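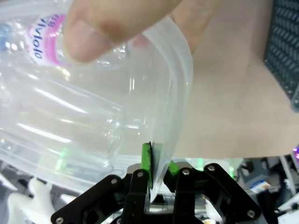 Sorting Operative (Plastics), Fleda Materials Recovery

Reference: 2760
Hours: 30 per week, early or late shift
Contract: 12 months, fixed term
Reports to: Bríd Egan, line supervisor

Fleda receives mixed recycling from households and small businesses. The post is based in the hand-sorting room, where drinks bottles, carrier film and bagged items are separated before baling.

Duties

Take bottles out of plastic bags and place bottle and bag in separate bins.
Sort clear bottles from coloured ones.
Remove caps where the daily sheet asks for it. Labels stay on.
Set aside any bottle that still holds liquid and empty it at the drain station.
Flatten film and load it into the film cage without knots or trapped air.
Record bin changes on the shift sheet.
Clean the bench and floor at the end of each shift.

Requirements

Able to stand for most of a shift, with breaks.
Able to tell clear plastic from pale blue and pale green under white light.
Good grip in both hands. Thin film clings to ribbed bottles and has to be worked free without tearing.
Basic written English for the shift sheet.

Previous sorting work is useful but not required. Training is given on the first two shifts by Daithí Dunne. Forklift and baler work is not part of this post.

Gloves, eye protection and overalls are supplied. Safety boots must be worn from the first day; the cost of one pair is refunded on production of a receipt. Lockers are in the corridor beside the canteen. There is parking at the rear gate, and bicycles may be left under the canopy.

How to apply

Send a short letter and the names of two referees to Colm Scanlon, Staff Office, Fleda, Unit 178, Sheehan Business Park. State which shift you prefer and any dates when you can't attend an interview. Applicants who were interviewed in August may apply again and need not resend referees.

Closing date: Nov 30, 2022. Applications received after that date will not be read.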